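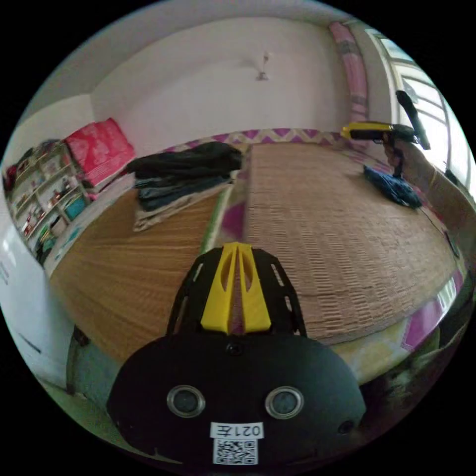 3 min read

TETTHORPE, January. The Tetthorpe shared workshop has released the design files and assembly notes for Urico, a hand-held gripper built by its members for recording household handling tasks. The release covers the printed parts, the fastener schedule, the labelling scheme and the calibration procedure. All files may be copied and modified for non-commercial use.

Urico was designed over 26 bench sessions by Dinesh Siriwardena, a retired instrument fitter, with machining done on the workshop's own lathe and drill press. The unit is carried by hand through the task while a camera on the tool records the view ahead. The recordings are intended as training material for a small home-built arm, Boateng, which remains under construction at the same workshop.

The body is black with a rounded, flat-topped shell. An open slotted frame sits on top and carries a yellow fin-shaped piece, divided by a central groove and relieved by two long teardrop cutouts. The cutouts reduce printed mass and leave the fin stiff along its length. Each unit is marked with a printed label and a QR code so that footage can be matched to the correct calibration file. The label on the unit shown reads "021左"; the final character denotes left.

Bedroom work was selected for the first round of home sessions. Clothing and bedding are difficult for a gripper to handle: the shape of a garment changes on contact, and stacked layers of denim, blanket and jacket fabric tend to move together. A bed covered with a woven mat provides a broad work area, and the change in weave across its surface gives the tracking software usable texture. Daylight from a window remains a known source of exposure error, and the notes include a correction table.

"Most of the redesign went into the fasteners," said Siriwardena. "The first shell had to come apart completely to get at one connector. The current version opens with a single driver and goes back together in the same alignment."

The main specifications in the release are as follows.

Mass, complete with battery: 900 grams
Printed parts: 8
Print material: PETG, black and yellow
Calibration interval: every 5 hours of recording
Mounting: hand-held, left and right versions

The control board firmware was written under the project name Ustano and is published separately. It logs jaw position and a time stamp for each video image. Builders using a different board will need to change the pin assignments and repeat the jaw zeroing procedure before recording.

Known faults are listed in the assembly notes. The colour of the yellow filament varies between batches, which affects the marker threshold, and the shell screws should not be over-tightened.

The workshop will hold an open bench on Saturday at 10 a.m. for anyone planning to build a unit. Printed shells will be available for inspection. Builders should bring their own drivers and a laptop with the Ustano tools installed.

Media and technical enquiries: Dinesh Siriwardena, Urico project, Tetthorpe shared workshop.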